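# Naltimden: two-arm bag handling

Naltimden is a set of two-arm demonstrations and the policy we trained on them, and we're really pleased with how far it has come! The job is everyday stuff: one arm holds a thin carrier bag, the other moves groceries into it, and both take hold of it at the end. Thin plastic folds, sticks and slumps in a new way on every run, and that makes it such a lovely problem.

## What's in it

- 848 episodes, each up to 2000 steps
- 2 arms, joint positions and gripper widths for both
- a fixed workspace view for every episode
- success labels, checked by hand

Our favourite part is the two-sided hold. The grippers take opposite sides of the bag and keep the mouth open with the shopping inside, as with the tomato in the bag printed with avocado-like motifs. 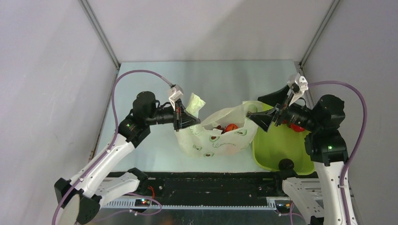 ## Method

We train one policy for both arms (early tests with a separate policy per arm kept tugging the bag out of shape). It predicts short chunks of motion, and the Fedard loader lines up the two joint streams before training. 196 episodes are held out for testing. Don't mix them back in, please!

Known weak spot: very limp bags that fall shut before the second gripper arrives.

Last updated 28/10/2024

Comments

stolside: Loader works first time on my machine, great stuff. Are the gripper widths in metres?

gashi: Yes, metres all through. I'll add it to the list.

pebble_k: Any plans for paper bags?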